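# Capítulo 4. La madera como material de superficie

## 4.1. Introducción

El estudio de la madera en los interiores domésticos suele comenzar por la estructura: vigas, forjados, armazones de muebles. El presente capítulo adopta otro punto de partida y se ocupa de las superficies horizontales de uso diario, es decir, de mesas, encimeras, bancos de trabajo y estantes. En ellas el material recibe cargas modestas, pero está sometido a un desgaste constante por roce, humedad, calor y productos de limpieza. El comportamiento de una superficie de este tipo depende tanto de la especie elegida como del corte, del secado y del acabado.

En los capítulos anteriores se describió la anatomía del tronco y se definieron los tres planos de corte: transversal, radial y tangencial. El lector deberá tener presentes esas definiciones, dado que el dibujo de la veta, la estabilidad dimensional y la resistencia a la abrasión varían de un plano a otro. Una tabla de corte radial presenta vetas aproximadamente paralelas y se deforma poco. Una tabla de corte tangencial muestra dibujos más abiertos y tiende a curvarse cuando cambia la humedad del ambiente. 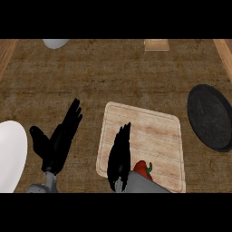

La contracción tangencial es, en la mayoría de las especies, cercana al doble de la radial. De esta diferencia se derivan casi todos los defectos que el restaurador encuentra en los tableros antiguos: juntas abiertas, alabeos, grietas en las testas. El carpintero tradicional los prevenía alternando la orientación de los anillos en tablas contiguas y dejando holgura en las uniones perpendiculares a la fibra. La sección 4.3 analiza ambos procedimientos y los compara con las soluciones actuales.

## 4.2. El taller de Skundov como caso de estudio

A lo largo del capítulo se recurrirá a los registros del taller de Skundov, reunidos y ordenados por Zdeňka Rusnák. El archivo comprende 184 fichas de reparación, cada una con la especie, el espesor del tablero, el tipo de acabado y la intervención practicada. En 40 de ellas consta además la humedad relativa del local donde se encontraba el mueble, dato poco frecuente en documentación de esta clase.

Los registros permiten distinguir dos grupos de daños. El primero corresponde a los movimientos propios del material y aparece incluso en piezas de ejecución cuidadosa. El segundo procede del uso — manchas de agua, marcas de calor, pérdida del acabado en los cantos — y se concentra en las zonas de mayor contacto. Pieter Kruger ha propuesto una tercera categoría, la de los daños causados por reparaciones anteriores, que se discutirá en la sección 4.5. Los autores la consideran útil, aunque sus límites con las otras dos no siempre son claros.

## 4.3. Objetivos y organización

Al concluir el capítulo, el estudiante deberá ser capaz de:

- identificar el plano de corte de una tabla a partir de la veta y de la testa;
- calcular la variación de anchura de un tablero ante un cambio conocido de humedad;
- elegir entre aceite, cera y barniz según el uso previsto;
- redactar una ficha de estado conforme al modelo del apéndice B.

Las prácticas requieren unas 8 horas de taller. Se recomienda realizar la primera, dedicada al reconocimiento de cortes, antes de abordar los cálculos de la sección 4.4. Las muestras se conservarán numeradas hasta el final del curso, puesto que volverán a utilizarse en el capítulo 6 — dedicado a los adhesivos — y en la evaluación final.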